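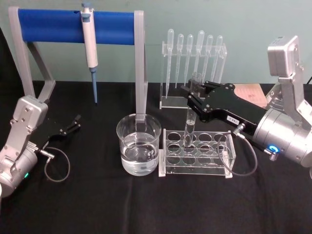 *2 min read*

**Re: Keeping letters and diaries from the first years**
From: Albane Leclerc
To: family-papers list
October 30, 2024

Marcelle Courtois wrote:

> We have been married nine months and I have started writing things down in the evenings. So far there is a notebook, a lot of text messages on two phones, and a folder of typed notes. My mother lost nearly everything from her early marriage when a laptop failed. How do others on the list keep this sort of thing so that it can still be read in thirty years? Is it worth typing up the notebook?

Marcelle,

My answers are in the order of your question.

1. Notebook. Keep the original and scan it. I scan at 300 dpi in colour, one file per page, saved as TIFF, with a PDF copy for reading. Our set for the first two years came to 312 pages. Type up only what you expect to search for. I typed the entries on the move to Pimville and left the rest as scans.

2. Text messages. Export them now, while both phones work. Changing handset is the usual point of loss. Save as plain text, one file per month, with the date first in the file name (2023-12.txt and so on). Pictures sent in messages are often left out of the export, so check a few by hand. Our own export held 682 messages for December and was missing every voice note.

3. Typed notes. Plain text again. I have word-processor files from 2000 that open with the paragraphs out of order. 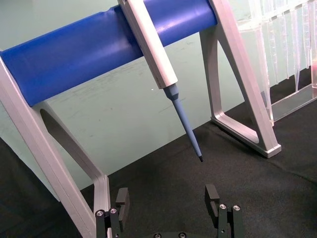 *Blue bar of the stand, with its two grey legs.*

4. Copies. Three in all: one on the computer, one on an external drive, one in another house. Ours is with Margaux, who swaps the drive when she visits. Open some files from each copy once a year.

5. Names. Write down who people are. I have a page from our first winter that says "supper with K. and the Pruvosts, the usual argument", and neither my husband nor I can say who K. was. It may have been Kenia.

On Valentin Lemaire's point last month about ink: pencil has lasted better than the cheap gel pens in our notebooks. Two of the gel pages have gone pale brown.

I can send my folder layout off list if it is of use.

Albane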